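Tirkus G2 gripper fingers, two months in

I bought two pairs of the Tirkus fingers in March, after the stock Skudley ones had dropped a bottle for what felt like the last time. It was not the last time, but we'll get to that. They cost $148 a pair, and the box contains the fingers, four screws and a folded sheet of safety warnings in which the word "finger" does a lot of confusing work.

Fitting takes ten minutes if your wrist plate matches the drawing. Mine matched on the left arm. The right arm wanted a washer.

Our job is bottle sorting. Two arms on one rail pick plastic bottles off a tiled floor and drop them in a bin. Any toddler can do it, and the toddler doesn't need calibrating. A plastic bottle is a nasty thing to grip: it rolls, it dents, and if it's clear the camera has its own opinions about where it is.

The Skudley fingers are fine on caps and hopeless on bodies. Squeeze hard enough to lift and the bottle folds up and squirts out sideways. The Tirkus pads give a little, so you can run them at a lower force and still get off the floor. I ran 200 picks with each set, same bottles, same Hamada controller, and the Tirkus won without much drama. Where it loses is speed. The opening is narrower, so the arm has to line up properly before it commits, and you will watch it think.

Cables are still your problem. Ours loop up over the wrists in a cheerful lavender, and I've stopped pretending I'll route them better.
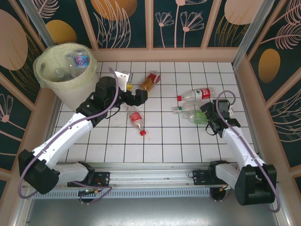

Rurkine, commenting on the first version of this review, said the pads go shiny after 4000 cycles and start slipping on anything smooth, and that a wipe with alcohol buys you a week at most. I'm at 2000 and mine still look matte, so ask me again in the fall. Replacement pads are sold separately, naturally, and only in packs that fit one finger.

Four stars. I'd give the screws five.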